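The arm in the spare kitchen

Two hobbyists in a shared workshop are teaching a home-built robot to wash up

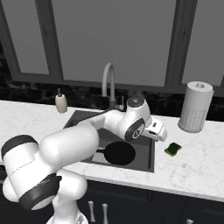
Cletus Gallagher has wanted a machine to do his dishes for as long as he has owned dishes. He and Refugio Arriaga rent a bench at Cisneros, a shared workshop behind a tyre fitter's, and the arm they are building there is called Ero. It runs first in a simulated kitchen that Arriaga put together over 21 evenings, with a marble worktop, a black frying pan in the sink and a green sponge on the counter to the right. The sponge is the first job. Ero has to pick it up, carry it over to the pan and press down without tipping anything.

On the bench, the real Ero is a good deal rougher. The joints came from a broken packing machine, the wiring is on its third attempt, and the covers are printed on the workshop's oldest printer. So far the pair have spent £1,396, of which £300 went on a motor that burned out in September.

"The simulator doesn't charge for mistakes," Gallagher says. "I can drive the gripper straight through the worktop and have another go."

The control program, Plokent, is Arriaga's work. She writes it after her shifts at a print shop and tests each change on screen before it goes near the motors. A change has to pass 300 simulated pick-ups in a row. Most fail early, usually at the wrist, which turns too far when the sponge is lying at an angle.

Moving from screen to bench has been slow. A real sponge squashes, sticks and gets heavier with water. Arriaga's first model of it behaved like a block of wood, and when the same program ran on the bench, Ero dropped the sponge eight times before lunch. They have since fitted softer finger pads, cut from a bicycle inner tube.

Gallagher is now building a waterproof sleeve for the forearm. The workshop has agreed to let them use the sink in the tea room after 8 in the evening, provided they mop up.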